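Stotby Bench Arm Kit

Home > Shop > Kits > Arms and grippers

Stotby Bench Arm, revision 6
In stock. Ships in two boxes, the heavier of which contains the instructions.
Page updated Aug 9, 2026

The Stotby is a small tabletop robot arm you put together yourself, at home or in whatever shared workshop will lend you a corner of bench. It picks things up and puts them in other things. If you have been doing this by hand all your life, you already know the work is dull, and you will be pleased to learn that teaching a machine to do it is much harder and takes most of a month of evenings.

We designed it at the Juvska workshop, where the benches are shared and the good screwdrivers are not. Etenesh Mersha drew the arm and the gripper. Amanuel Workneh wrote the software and the parts of the manual that apologize.

What comes in the boxes

Six joints, with motors already fitted and numbered. Please believe the numbers.
A parallel gripper with two flat black finger plates.
A wrist bracket and a small camera that looks down past the fingers.
Control board, power supply, emergency stop.
A bench clamp that fits tops up to 40 mm thick.
Bolts, plus spares of the two sizes that roll.
One hex key that fits nearly everything.

What you need to bring

A computer running Linux, made recently enough that you don't feel sorry for it. A flat surface that doesn't wobble. Thread lock, medium strength. A second hex key, for the reason given above.

You don't need to know how to weld, print or machine anything. Soldering is optional, and only comes up if you shorten the motor cable, which we advise against and which everybody does.

Building it

Set aside two evenings for the mechanical part. The base and shoulder go together quickly and give a false idea of how the rest will go. The elbow is where people stop for the night. Run the cables through the forearm before closing it; step 8 of the manual says so in bold, and the returned forearms on our shelf suggest that bold is not enough.

The gripper bolts to the wrist last. Both fingers should close flat against each other along the whole tip. If you can see light between them, loosen the brackets, close the gripper on a sheet of paper and tighten again. Repeat until the paper stays put or you run out of paper.

Once the camera is on, run the calibration. The arm will wave at a printed checkerboard for a while. It looks pleased with itself and there is no setting for this.

Teaching it a job

You move the arm by hand, it remembers, and after enough tries it starts to have opinions. The controller keeps 2000 recorded runs before it asks you to clear some out. Start with one object and one place to put it. Foam blocks are forgiving. Socks are not, and we would rather not discuss the socks.

When the blocks get boring, move on to real parts. Panel push buttons make a good second job: they are long and lumpy, with a cap at one end and a contact block at the other, so the arm has to care which way each one is lying. Ours get sorted into a shallow tray with a raised rim. Glossy plastic throws back glare, so shift your lamp before you blame the software. If the camera picture smears while the arm is moving, slow the wrist down in the settings and try again.
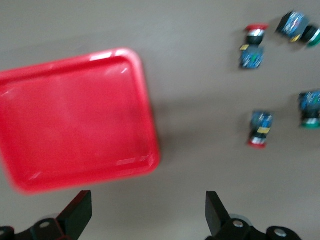 Finger plates and other extras

Straight plates, black: included with the kit, also sold in pairs.
Rubber pads by Wutden: stick on, peel off, leave some of themselves behind.
Stępień bench clamp, deep version: for the sort of workbench that was once a door.
Spare wrist cable: buy it now or buy it later.

Returns and repairs

Unbuilt kits can come back any time before the end of March following your order. Half-built kits can come back too, but send all of it, including the bits you have decided are surplus. They are never surplus. Repairs are done by Amanuel, who will write to you first and ask whether you ran the cables before closing the forearm.

Add to basket
Download the manual
Ask Etenesh about the gripper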